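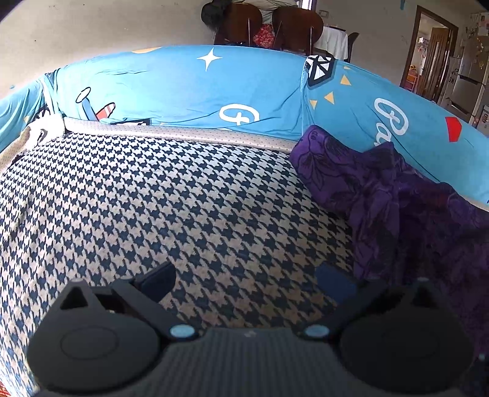 Unit 5 - patterned covers, seats and backs (Zistberg evening class, February)

Houndstooth = broken check, four-pointed, jagged edges. Traditionally a twill. Two colours, dark + light. Directional, so mark the top before you cut!!

Seat: centre the check first, then work out to the sides. Staple 149 mm apart to hold, fill in after.

Padded rolls: cut fabric on the bias, ease round corners, dont stretch.

Stretch covers for backs: check fibre content, wash cool. Small prints distort less on a curve.

Reading: handout p. 123. Bring shears and chalk.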